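Desk hands wanted, evenings, from December
Zustero, a small workshop above the Feritard building

We are looking for three people to come and put things down on a desk, pick them up again, and put them down somewhere slightly different. It is paid. It is also harder than it sounds, as anyone who has tried to clear a desk in bad light with a mug on it will know.

The work is part of a study of how desks get into the state they get into, and how they are put back. Our desk is an ordinary working one: two monitors, a pair of headphones, a mug and a dark cloth laid over the top. The light is pinkish red and it stays that way. Bright rooms have been studied to death, and most people who lose things on their desks lose them in the evening.
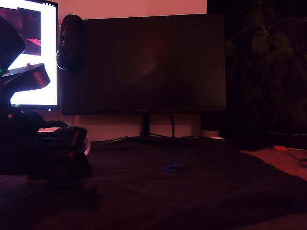

The desk from the front, headphones on the big monitor.

What you would be doing

Each session begins with the desk in a set arrangement. You will be asked to move one thing at a time: a mug, a can, something small and pale that rolls. Sometimes you will be asked to tidy, with no further instruction, and we will learn what you think the word means. Opinions differ. One applicant last time squared every item to the edge of the table and then asked for a ruler.

You will then be asked to put everything back where you found it, from memory. Pay no attention to how long this takes. We will be paying attention for you.

The can gets the most handling. Cylinders on their side are the nuisance of the whole business, especially on cloth, where they look settled until you reach for something next to them. You will be shown how we like them picked up, which is from above and without heroics.

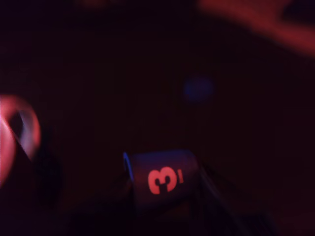
Sessions run from six in the evening until nine, with a break in the middle and biscuits of a fair standard. You may talk during the break. During the session we prefer that you don't, though muttering is tolerated and in some cases has been useful.

What we need from you

Steady hands, reasonable eyesight and the patience to move the same mug many times without forming a view on it. You should be comfortable working in coloured light for an evening. If red light gives you a headache, please spare yourself. No qualifications are needed. A tidy desk at home is neither required nor believed.

You must not straighten the cloth unless asked. This has ended more than one promising session. The creases are noted down before we start, and a well-meant sweep of the palm puts us back to the beginning.

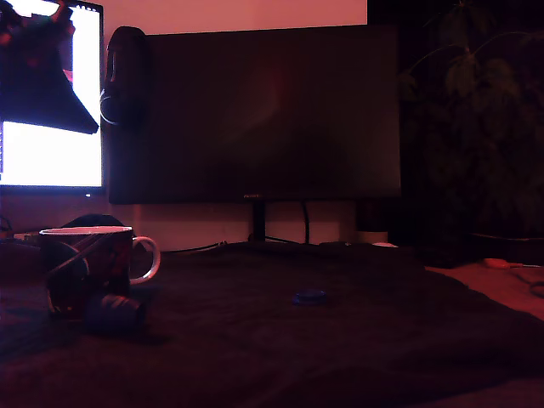 Lucienne Hamel, asked what she would tell new people, wrote back that the first evening feels ridiculous, the second feels like a job, and by the third you will be unable to watch anyone lay a table without wanting to correct them. She added that the mug should be taken by the handle every time, even when you are sure you know better, and that sleeves are best rolled up before you sit down.

Practical matters

The fee is 420 pounds for the full run of sessions, paid at the end. If you can only manage part of it we will pay for the part you manage, but we would much sooner have people who can stay the course. Travel is not covered. The number 467 bus stops outside and is usually late, so take the one before the one you think you need.

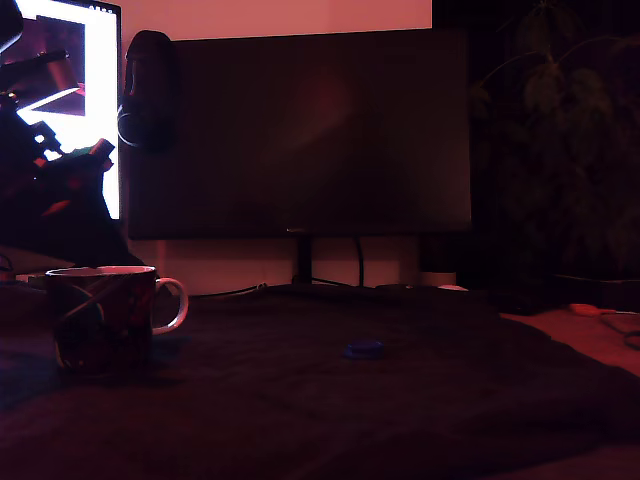 The workshop is up two flights of stairs and there is no lift, which we regret and the landlord does not. Coats go on the hooks by the door and bags go under them. Nothing of yours goes on the desk, including your phone, your keys and your own cup, however clean.

To apply, send us no more than 400 words on the last thing you lost on a desk and where you found it. CVs will be read politely and set aside. Write to the Risow study, care of Zustero, or put a note through the door marked Joly, which is our letterbox whatever it says on it. Applications close at the end of the month, at noon.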